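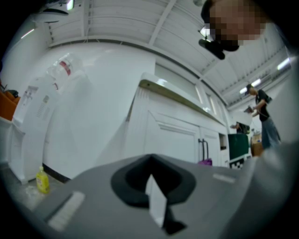 The fault that idled the hand-held grippers at Zerkska in October was first taken for carelessness. Recordings of household tasks had begun to show the fingers closing a moment after the operator pulled the trigger, and the supervisors' first response was to remind staff to pull firmly and wait.

It took Buppha Siriwan, who reviews the recordings, to establish that the delay followed the tool and stayed with it when operators changed. She asked that the worst unit be withdrawn. When technicians opened it, they found fibers wound around the finger shaft behind the rubber pad. The same was true of 3 others.

"We had inspected the pads every morning," said Somkiat Nuchit, the operations manager. "The procedure did not require anyone to look behind them."

The grippers had been introduced for work with rigid objects, chiefly bottles and boxes. Cloth was added in the spring, and the maintenance schedule was left as it stood. 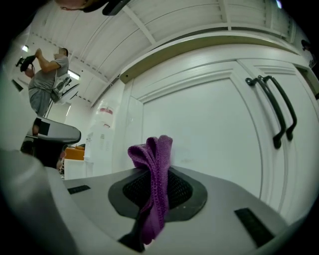
Knitted fabric is hard on such mechanisms. A loop of yarn may be drawn in as the fingers release, and each later grasp can tighten it. Under the old schedule a gripper was opened for cleaning after 3,000 cycles. Tâm Ung, an engineer at Uvgate, which services the tools, advised that any unit handling textiles be opened after 100.

There was also a question of safety. One operator, attempting to free a jammed finger without disconnecting the power, had her fingertip pinched when the motor recovered. She was not seriously hurt. The internal report nevertheless treated the event as the more important of the two findings, and it faulted the written instructions, which described how to clear a jam but did not mention the cable.

The instructions have been revised. Operators must now unplug the gripper before touching the fingers, and a jam of any length must be logged. Of the recordings made during the affected period, 16 have been discarded. Siriwan is still reviewing the remainder.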